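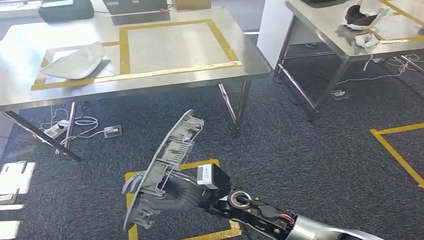

I moved to Rulbridge in February, and since then I repair my things more than I buy them. In my old country I never did this. There was always a cousin or a neighbor who knew how, and I only carried the broken thing to the door. In a new town you don't have this cousin.

The first one was the vacuum cleaner. It is a Stokex, already old when I got it, and one evening the cover of the dust box did not close anymore. I looked at it for a long time. The small plastic hook on the inside was gone. I found it later under the sofa, it was the size of a grain of rice. A machine with a good motor, and it could not work because of a grain of rice.

I wrote to the seller and they offered me a new cover for 19 dollars plus shipping. I think it is a fair price for a cover, but not for a hook. So I went to Mendent, the repair shop behind the bus station, where you can sit at a table and use their tools if you pay a little for the hour. The man there told me that glue alone almost never holds on this kind of plastic. He showed me how to warm a thin piece of wire and lay it across the break, so that the wire carries the force, and then to put the glue over it. My first try was ugly and the second was less ugly. The cover closes with a click again.

After this I became too brave. I opened the kitchen radio, a Barbu with a weak volume button, and I lost two screws in the carpet. I opened the desk lamp and there was nothing wrong with the lamp, it was the bulb. I was a little ashamed.

What I learned is mostly about patience with opening. Plastic covers are held by clips which you cannot see from outside, and if you pull where it is convenient for you, they break. Now I go slowly along the edge with an old bank card and I wait for the small sound. I also put the screws on a sheet of paper and write next to each one where it came from. It takes me six minutes more and it has saved me many evenings.

My English for these things is also growing. I did not know the words "snap", "tab" or "latch" before, and now I use them every week. The next one is the drawer of the refrigerator, which has a crack along the front. I have already bought the wire.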